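The fruit rack

We finally replaced the fruit bowl. It was a wide ceramic thing we'd had since the flat in Nundow, and it worked well enough when there were two of us eating a banana each in the morning. With everyone home over summer it stopped working. Fruit went in on top, fruit got eaten off the top, and whatever was on the bottom stayed there until somebody smelled it. In January I threw out a mango that had gone completely to liquid underneath while looking fine from above. It took a peach and two plums with it.

So I bought a rack. It's black wire, more than one tier, with mesh baskets that have a square grid on the bottom and the sides. It cost 49 dollars at the homewares shop next to the chemist. There was a nicer one by Mestier with timber handles, but it was more than twice that and the baskets were smaller. I measured the bench before I went, 650 mm between the toaster and the wall, and the rack fits with enough space left over for the bread board to stand up behind the kettle.

Putting it together took one cup of tea. The instructions were a single sheet with drawings and no words. I put one basket on back to front and had to take it off again, so if you buy one of these, look at which side the rim sits on before you tighten anything. One of the legs also had a sharp bit of coating on the end that I took off with a nail file. It's been steady since, though I wouldn't want to drag it along the bench when it's full.

The main difference with mesh is that you can see the fruit from the side and from underneath. Air gets to it as well. I don't know how much that matters in a kitchen as warm as ours, but nothing has gone mouldy on the bottom yet and we're nearly 19 days in. The other difference is that a basket makes you put things in one layer, more or less, where a bowl makes a heap.

The disadvantage is that wire marks soft fruit. I had some nectarines in the first week and they came out with a little grid printed on them. They tasted the same. I tried a tea towel folded in the bottom, which stopped the marks but also stopped the air, and it looked untidy. Now anything really soft goes on a plate and gets eaten first, and the baskets are for firmer things.

I've settled on apples along one side and mangoes along the other. We're at the end of the good mango weeks here and the greengrocer on Braltelberg Road has been selling them by the tray, so there are always more than we need. Some are ready and some are days off. I put the apples in a row because they roll otherwise, and the mangoes hold them in place.

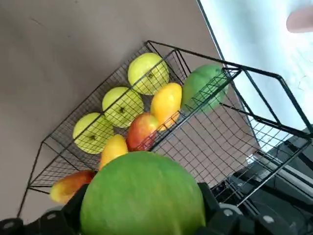
Green apples down one side, mangoes in with them, and the big green one in front.

People will tell you not to keep apples with mangoes. Apples give off ethylene gas and it brings other fruit on faster. That's true, and it's partly why I do it. A hard mango on its own can sit on our bench for a week doing nothing. Next to apples it gets moving. If I had a whole tray already ripe I'd split them up, mangoes in the fridge and apples on the bench, but it hasn't come to that.

I used to go by colour with mangoes and I've mostly given that up. Red doesn't mean ripe. It depends on the variety and which side got the sun, and I've cut into beautiful red ones that were as hard as a potato. What I do now is press gently up near the stem end and smell it. If it gives a little and smells like something, it's ready. If it doesn't, it goes back in the basket. The yellow ones are usually closer, but I check them the same way.

Once they're ripe they go in the fridge, whole, in the crisper. They keep another four or five days like that. I don't put unripe ones in the fridge any more. I did that for years and wondered why they turned out rubbery.

The apples are a bit simpler. They'd all keep longer in the fridge and I know it, but apples in our fridge get forgotten behind the yoghurt, and apples on the bench get eaten. I keep a few out and the rest of the bag stays cold. When the row gets short I top it up.

Washing is the other question I get asked. I don't wash fruit before it goes in the rack. I tried it, thinking it would save time, and it left water sitting in the stem end of the apples and drips on the bench under the mesh. We wash it when we eat it. The baskets themselves get wiped with a damp cloth when I remember, and once a fortnight or so I take everything out and give the mesh a proper scrub with a dish brush. Mango sap is sticky and it does get on the wire. Hot water shifts it, and then I dry it straight away so the joins don't rust.

When there's too much, I freeze it. Cheeks off, scored, scooped out and laid flat on a tray with baking paper, then into a bag once they're hard. If you skip the tray they freeze into one lump and you need a mallet. Apples that have gone floury get stewed with a bit of lemon and no sugar. My neighbour lent me a little preserving book by Butkienė that has a green mango pickle in it, with mustard seed and a lot of salt, and I'd like to try that before the season's over. It wants the fruit properly hard, so it can't wait long.

The old bowl has gone on top of the fridge with the keys and the batteries in it. I thought about giving it away but it's useful up there. Onions and potatoes are still in the cupboard under the sink, in the dark, and they'll be staying there. I did try the onions in a basket for a day and the skins came through the mesh all over the bench.

Next job is the pantry shelf with the jars. I've bought labels.

Posted 13th February

Recent posts
Green mango pickle, the shopping list
What fits in a 650 mm gap
Getting the smell out of a lunch box
Tea towels: how many is enough
The Nundow flat, and what we left behind
Freezing stone fruit flat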